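How Do You Teach a Robot? You Show It!

Think about how you learned to tie your shoes. Did somebody hand you a page of instructions? Probably not! Somebody knelt down and showed you, and then you tried it with your own fingers, over and over, until the loops stopped falling apart.

Robots can learn a bit like that too. Imagine you want a robot to pick up a cup and put it on a shelf. You could type out every tiny move (up a little, left a little, now squeeze), but that takes ages, and if the cup is in a new spot the whole list goes wrong. So people show the robot the job, and there are two great ways to do it.

The first way is by hand. You take hold of the robot's arm and gently move it through the job, just like a grown-up guiding your hand when you learn to write. Sensors in the joints keep track of every bend.

The second way is by remote control. A person moves a controller, and the robot copies them. Move your hand left and the robot goes left. Squeeze, and its fingers close! Small cameras can record what is near the fingers while all this is going on.

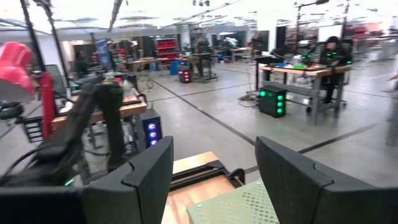 Each time a person does the whole job from start to finish, it is called a demonstration. One is never enough. Siiri Liepiņa teaches robots at a workshop called Wullumeck, and her robot Toom needed 512 demonstrations to learn how to put a lid on a box. She did 60 of them in one day and her thumbs were very tired!

Why so many? Because the box might be turned sideways, or the lid might be upside down. Siiri moves things a little every time, so Toom gets to practice with all sorts of messy tables. Even her mistakes can be handy. If she drops the lid and picks it up again, Toom can learn how to fix a drop.

Try it at home! Ask a friend to be the robot and close their eyes. Stand behind them and steer their arm by the elbow to pick up a sock. Do it 5 times, then let them try alone. Now move the sock and see what happens.

Words to know
Gripper: the part of a robot that grabs things.
Joint: a place where the arm bends or turns.
Demonstration: showing a job from beginning to end.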